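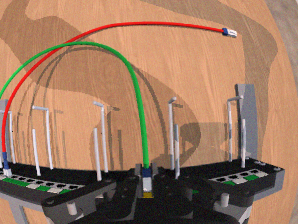 Is a wired network kit worth buying for a house that already has decent wifi? If you work from home or move large files, I'd say it's worth the 90 dollars.

I bought the Nakaslow home wiring kit in April. You get a 12-port patch panel, a 200-foot spool of cable, a punch-down tool, a bag of plugs with boots, and a tester. The wall plates are extra, and the store page could be clearer on that. I ended up getting mine from Olteanu, and they fit fine.

The punch-down tool is the best part. It has a firm click and the blade trims clean. The tester is cheap but it caught two crossed pairs in the run to the upstairs office. The crimper — also extra — is stiff and I borrowed one instead.
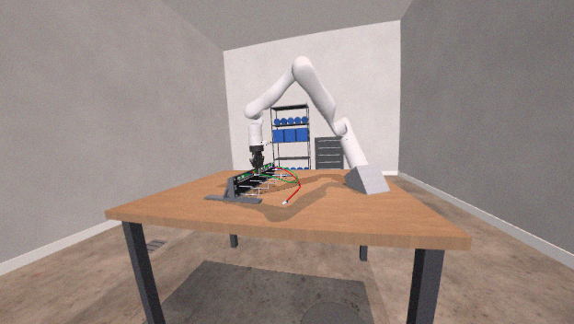 Arm and rack on the wooden table.

The cable itself is solid copper with the footage printed along the jacket, so you know what's left on the spool. It kinks if you pull it too fast. Labels are the weak spot. They're paper, and half of mine had peeled in the garage by the second week. Buy a roll of cloth ones.

The instructions run four pages and skip grounding completely.

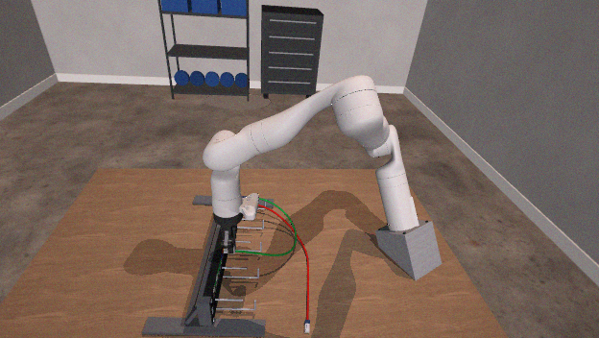 Rohani Sopacua wrote in to say the older kit had a metal panel and the new one flexes when you punch the middle ports. "I put a scrap of pine behind it and that helped," she added.

Mine flexes too. It hasn't cracked, but I wouldn't mount it anywhere it could get bumped.

Setup took me a weekend, most of it spent in the attic. Speeds in the office are steady now and video calls don't drop.
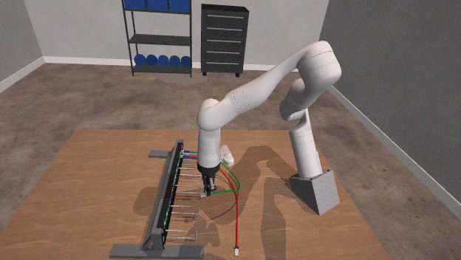 The Unus kit costs less and leaves out the tester, so I'd still pay for this one. Four stars — I took one off for the labels and the thin panel. If Nakaslow puts wall plates in the box I'd give it back.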